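Pesquisar nos apontamentos
Pesquisar
Menu

Junho, por Mpho Potgieter

Geografia do Turismo e Áreas Protegidas
Apontamentos da aula 4: o parque como destino, ou a arte de vender uma lagoa

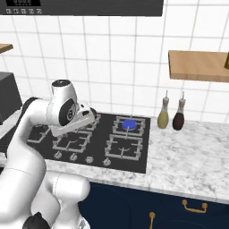

Fig. 1. Bancada de cozinha com placa de quatro queimadores e braço robótico branco (imagem gerada por computador).

1. De onde partimos

Na aula anterior ficou por discutir o caso da lagoa de Trakano. Quem leu o dossiê distribuído na quinta-feira já conhece a versão oficial: uma zona húmida costeira, separada do mar por um cordão de dunas, com um trilho circular, um miradouro e um centro de interpretação. O folheto da Truletti, a operadora que vende quase todas as excursões ao local, chama-lhe "o último paraíso intacto da costa". Peço que guardem a palavra "intacto", porque vamos voltar a ela várias vezes.

Convém separar desde já duas coisas que o folheto mistura. Uma é o estatuto legal da área, que define o que lá se pode fazer. Outra é o seu estado ecológico, que só se conhece medindo. Há áreas muito protegidas em péssimo estado e há terrenos sem qualquer estatuto onde se passa uma manhã inteira sem ver sinais de obra. O visitante, em geral, compra a primeira coisa a pensar que leva a segunda.

2. Os números do folheto

O parque anuncia 1.458 hectares. O número está correto no sentido em que corresponde ao perímetro traçado no mapa. Dentro desse perímetro, porém, 1.068 hectares são zona de proteção complementar: campos de cultivo, caminhos asfaltados, dois parques de estacionamento e uma antiga salina. Sobra bastante menos para a lagoa, o sapal e as dunas, e é nessa parte menor que se tiram praticamente todas as fotografias promocionais.

Não digo que as zonas complementares sejam inúteis. Um campo cultivado de forma extensiva pode ser excelente habitat de alimentação para aves, e uma salina abandonada também. Digo que a soma serve para impressionar e que convém perguntar sempre "hectares de quê?" antes de comparar dois parques entre si. No exame, quem comparar áreas totais sem olhar para o zonamento perde metade da cotação da pergunta.

Outro número repetido é o das espécies de aves: "mais de 100". Procurei a lista. Inclui aves observadas uma única vez, espécies registadas antes da construção da estrada e pelo menos duas que, pelo nome comum usado, podem ser a mesma. Uma lista acumulada ao longo de décadas só cresce, mesmo que a lagoa esvazie de vida. Para avaliar tendências precisamos de contagens repetidas, com o mesmo método, na mesma época do ano. O centro de interpretação não as expõe. Pedi-as por escrito e continuo à espera.

3. O trilho circular

O trilho de Griteo sai do centro de interpretação, contorna a margem norte, sobe ao miradouro e regressa pelas dunas num passadiço de madeira. É curto, quase plano e está bem sinalizado até ao miradouro. Depois disso a sinalização rareia, e quem segue as marcas antigas acaba na estrada.

O argumento a favor do passadiço é conhecido: concentra o pisoteio, evita atalhos e deixa a vegetação das dunas recuperar. O argumento é bom. Falta saber se se verifica em Trakano. Na visita que fiz com a turma do ano passado havia carreiros laterais bem marcados em três pontos, todos virados para a praia. Um passadiço que não leva as pessoas aonde elas querem ir vai ser abandonado a meio, por muito bonita que seja a madeira.

Quanto ao miradouro, reparem na orientação. Está virado para poente, o que favorece as fotografias ao fim da tarde e prejudica a observação de aves precisamente na hora em que chegam mais autocarros. Alguém escolheu entre dois públicos. A decisão pode ser defensável, mas não aparece explicada em nenhum documento do plano de gestão.

4. Capacidade de carga: um conceito escorregadio

O manual apresenta a capacidade de carga turística como um limite que se calcula. Na prática, o resultado depende das hipóteses de quem faz a conta: quantos metros de trilho por visitante, quanto tempo dura cada visita, quantos dias de chuva se descontam. Basta mexer ligeiramente em cada parâmetro para passar de um parque saturado a um parque com margem de crescimento.

O relatório encomendado à consultora Chow conclui que Trakano pode receber mais visitantes sem impacte significativo. Leiam o anexo metodológico antes de citar a conclusão. A distribuição dos visitantes é considerada uniforme ao longo do dia, coisa que nenhum guia local aceitaria. A perturbação das aves nidificantes é tratada num parágrafo. O ruído não é tratado.

Isto não prova que a conclusão esteja errada. Prova que o relatório não chega para a sustentar, e a diferença interessa-nos. Ser cético quanto a um estudo obriga-nos a dizer que dados nos fariam mudar de opinião. No meu caso bastariam contagens horárias no trilho durante uma época alta completa e o sucesso reprodutor das aves do sapal nos mesmos meses.

5. "Intacto"

Voltamos à palavra. O nível da água em Trakano é regulado por uma comporta. O cordão de dunas foi refeito com areia transportada de camião. O canavial da margem sul instalou-se depois de terminar o pastoreio. Nada disto diminui o interesse do lugar, e pessoalmente acho a história da comporta mais interessante do que o pôr do sol. Mas uma paisagem gerida todos os dias não é intacta, e vendê-la assim tem um custo: o visitante convencido de que a natureza trata de si própria não percebe para que serve pagar a manutenção.

6. Para a próxima aula

Ler o plano de gestão, capítulos 2 e 5, e o anexo do relatório Chow. Trazer o mapa de zonamento impresso, a cores se possível, pois a preto e branco as duas zonas centrais confundem-se.

Exercício escrito (uma página): escolham um folheto de uma área protegida que conheçam e sublinhem todas as afirmações que se podem verificar. Para cada uma, indiquem a fonte que consultariam. As que não se podem verificar ficam numa lista à parte, sem comentários.

Quem quiser ir a Trakano por conta própria deve levar binóculos e água. O bar do centro de interpretação fecha cedo e o horário afixado na porta não coincide com o da página do parque.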